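How many examples for one small chore?

Posted Friday, July 5, 2019 by Obi

I'm gathering demonstrations of one chore for Plelden, a small learning project - sorting the things on a dressing table and in its drawer. I have 9 sessions so far. Do I keep the same layout every time or change it?
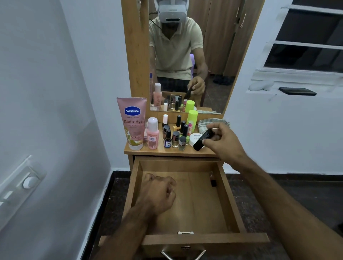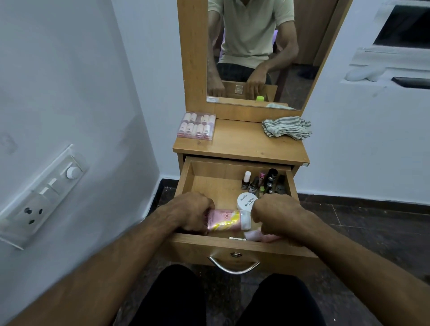
My sessions are up to 2 minutes long, and I have not trained on them yet.

Drivlow
Change it. If the bottles always start in one spot, the model learns the spot. Keep the slow tries and the fumbles too, but label them. We had 1632 clips before ours was any use, and half of them were too alike.

Dakar
Mine worked with less. Try more rooms.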